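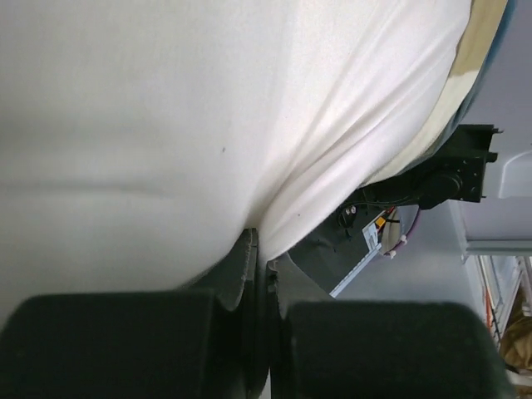 White cloth, smooth on one side and gathered into folds on the other.

Linens, Shirts and Towels – Laundry Room Gallery
Posted 8 Jul 2020
Filed under: Folding, Haseletti House, Household

The laundry room at Haseletti House handles sheets, table linens and guest towels for both floors. This page is part of the household series we started in February. Most of what goes through the room is white, so the differences are in the weave, the weight and the finish along the edges.

The piece shown has a faint crease across the middle and a beige or tan band curving along one side. Deep folds run down to the spot where the fabric is pinched.

Notes on white cloth

Fold with the grain. Smooth the large flat area first, then work toward the corners. Pinching near a corner pulls diagonal wrinkles into the cloth, and they set if the stack is heavy.

Check for specks before putting anything away – small dark ones are easy to miss on a full shelf. We keep stacks to 14 pieces and turn them every 2 weeks.

More galleries: Doherty Street Pantry | Drimilport Linen Closet | Udico Shelving, 7 Layouts

Comments are closed.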